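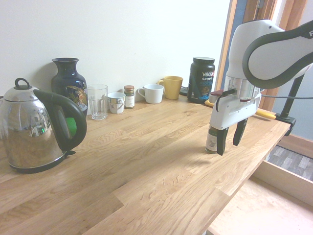 2021-11-04

Hi Frida,

Quick catch-up on the Pekgate kitchen before you close the books on this quarter. The short version is that people are using it, we're a little under budget, and I still don't have a dishwasher.

The counter went in at the end of August. I know we went back and forth on whether butcher block was a sensible choice for a shared kitchen, and I'll admit I was nervous, but I love it! It's light oak, with knots and all, and it warms up that plain wall so much that I've dropped the tile idea completely (there's $600 back in the pot). Feswood left us a can of oil and told us to do a coat every month. I've done two so far.

Getting everything onto one line along the wall was the other big job. Remember how the kettle used to live by the door and the mugs were in the office? Now the steel kettle, the mugs and glasses, and the odd jar of spice are all along the back, so the front of the counter stays free for chopping. The blue vase stays too, I got outvoted on that one. The Vega protein tub is the kind of thing that keeps creeping in, and I'd like to give personal food its own shelf before the row gets any longer.

Money so far: of the $1000 Pivus set aside for fittings, I have 30 dollars of receipts still to send you (hooks and a drain strainer, they're in my coat somewhere). The Hjaltested invoice for the plumbing is paid.

Still to do:

- second shelf, for personal food
- labels for the spices that don't have any
- dishwasher, please see my last email and be kind

We had 20 people at the last soup lunch and the only complaint was about the soup. Next one is already on the calendar, so come by if you're free and I'll show you the inside of the cupboards, which are a work in progress.

Could you let me know if the tile money can go toward the shelf?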